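Hobby arms and small automation - Good practice
Thread: House rules for a table-top arm. What do yours say?
Page 1 of 1

mrema_s
Posted March 4, 2019
Joined: June, 11 posts

Right, need some help from people who've done this already. Writing a one-page set of rules for the arm at our club (Murkier, we're the Tuesd- sorry, the evening lot). Printed arm, hobby servos, picks things up and puts them in a box. No guards, no light curtain, nothing like that. Four or five people use it and everyone has their own idea of what's safe.

Draft so far:

1. Arm bolted or clamped before power goes on.
2. Hands out of reach while it's live.
3. One person running it, says "going" out loud.
4. Only soft or empty things on the table.
5. Box and objects go back to the same marks after each run.
6. Power off at the wall before touching any wiring.

Too much? Too little? Is there a proper standard that covers something this size or am I on my own. - Shabani

Marion_Dow
Posted same day

There are proper robot standards but they're written for machines that can break your arm. Nothing stops you borrowing the thinking. List what could hurt someone, how badly, what you do about it. One side of A4. We did that at Whitlock and it has 9 lines on it and people do read it.

Your no. 4 is good. No. 5 is not a safety rule, it's a housekeeping rule. Wouldn't mix them. People skim, and if half the page is tidying up they skip the bit about hands.

baysal_recep

Disagree with Marion on 5. A box in the wrong place is how the finger ends up driven into a rim and a servo cooks itself. Smell of hot plastic, gears stripped. That's safety in my book. Maybe not fingers-lost safety but still.

Also add cables. Everyone forgets cables. Needs a line like "no cable may cross the path of the gripper at any point of its travel". Tie them to the links.

mrema_s

Fair on the cables. Typing this between jobs so excuse spelling. Two from the table, bottles and box job. Pick it apart

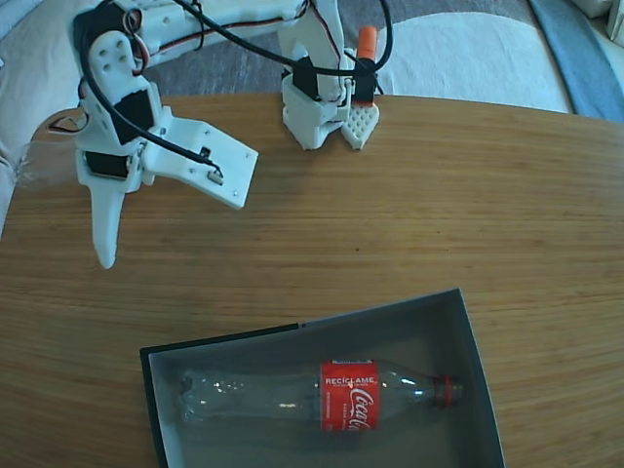
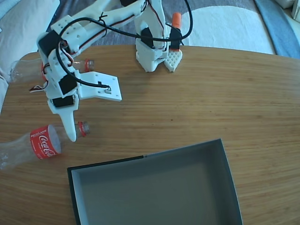 Bottle in the box in the first, two bottles still out on the wood in the second

baysal_recep

Well there you go. Cable. Big black loop going right over the base in both. I'd have that down to half the length and clipped along the forearm. And the loose bunch of thin wires hanging off the wrist on the left - tie those back, first thing they meet is a bottle neck.

Marion_Dow

Loop's not as daft as it looks Recep. Joint needs slack. Clip it tight and you pull the connector out at full reach, then you've got a dead joint and an arm that drops. I'd rather have a fat loop up high than a short one with no give. Agree about the dangly bit though.

Rule should be "enough slack for full travel, checked by hand with the power off". Move every joint to both ends and watch the cable. Takes two minutes.

baysal_recep

Slack yes, that much no. We had one snag on the elbow at Vasell and it pulled the whole run out of the board. Agree on checking by hand, put that in.

ndungu_mw

Empty bottles are a sensible choice. Light, squashy, nobody cries if one goes on the floor. Please write down EMPTY though, don't just assume. Someone will put a full one down to see if it can lift it. Ask me how I know.

And decide caps on or caps off and stick to it. The one in the box has no cap that I can see, the two on the table have red ones. If you're comparing runs that matters, a capped bottle is stiffer to grip. Not safety, I know Marion, before you start.

Marion_Dow

Wasn't going to say a word. Put it on sheet two.

Chepkoech M

Can I be the boring one. How is the arm held down? I can't tell from either picture. Base is sat right up at the far edge of the table where it curves off. There's a white triangle plate with a grid pattern next to it which might be part of the mount, might not. Shabani which is it?

Because rule 1 says bolted or clamped and that's the one I'd really want checked. Arm out at full stretch on a narrow base wants to tip forward. With an edge that's rounded like that a G-clamp will walk. Seen it do it.

mrema_s

Good question and I'll have to look, I wasn't the one who set it up. Will check underneath tonight. If it's just sat there then rule 1 is getting underlined.

Chepkoech M

Underlined and initialed each session. Name, time, clamp checked. We use a cheap notebook on a string.

baysal_recep

Oh come on, signing a book for a plastic arm? It's a hobby table. You'll have 17 pages of paperwork and people will stop using the thing. I'm all for clamping it but this is how clubs die.

Chepkoech M

It's one line in a notebook Recep. Takes less time than your post did.

ndungu_mw

With Chepkoech on this one. Not for the blame, it's so when something does work loose you can see when it was last ok. Ours has been going since June and we've used maybe a third of the book.

One more for the list: where's the off switch? Should be reachable by the person running it without leaning over the arm. Can't see one in the pics so can't comment. Put it in anyway, "off switch on the operator's side, within reach, nothing piled on it".

Marion_Dow

Yes. That should be rule 2 in my opinion. Also a line about soft stuff. There's white fabric right up against the left side of the table in the first picture, by the wrist. I'd have a clear gap all round. Fabric and a moving joint don't mix, same as sleeves, scarves, long hair.

mrema_s

Ok that's loads, ta. Reworked:

SAFETY
1. Base fixed down, checked and initialled in the book each session.
2. Off switch on operator's side, within reach.
3. Every joint moved by hand, power off, watch the cables to full travel. Loose wires tied back.
4. Clear gap all round. No fabric, sleeves, hair near the arm.
5. One operator, says "going", hands out until they say "stopped".
6. Empty bottles only.
7. Off at the wall before touching wiring.

RUNNING (seperate sheet)
Box on its marks. Caps on or off, written down. Bottles back to start.

Recep I've left the length of the cable out, you two can fight over it.

baysal_recep

Box on its marks belongs on the first sheet. Still. But fine otherwise.

Marion_Dow

Much better. Would swap 5 and 6 but that's taste. Does anyone have the Uroleck servo notes saved, the ones on stall current? Link on the old board is dead and it'd go well with this.

ndungu_mw

Have them on the other laptop, will send.

Chepkoech M

Shabani let us know about the clamp.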